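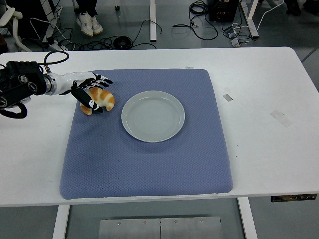
Plate slides on quilted cushion – how to keep it level?

Kerttu Salminen
I serve croissants on a ceramic plate set on a blue quilted cushion. The table under it is flat. The plate tips when the pastry goes down near the rim. Would a board underneath help?

Mirjam Van Hecke
Yes. Thin rigid board, wider than the foot of the plate, under the cushion cover if it has a zip. Put the plate in the middle, not towards the back edge. Lower the croissant onto the flat centre, never the rim. My board weighs 500 g and stays put.

Girish Ahuja
Just use the table? Crumbs get into the quilting and you will be washing it every week.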